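Grip logs and shift length

Posted July 3, 2023

Since March our office at Sastora has spent part of each day producing training demonstrations for the cleaning arms. The wiping routine was written by hand before that: 8 waypoints per surface, edited by Grażyna whenever a fixture moved. She now reviews recordings.

Each operator works with a pair of hand-held grippers. Railings are on the task list along with desks and shelves.
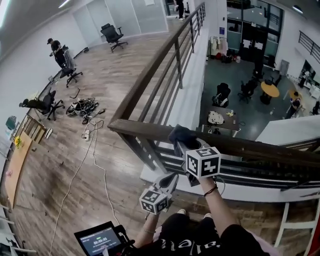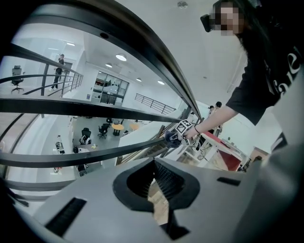 The target is 4000 accepted episodes. Rejections are mostly dropped tracking. Edvin asked for a break every 20 minutes after two people reported sore wrists, and the schedule was changed to match.

Job titles have not changed, but the work has. Hashini used to write motion code and now spends most mornings labeling failures. She wants that counted in her review. Our manager has not answered yet.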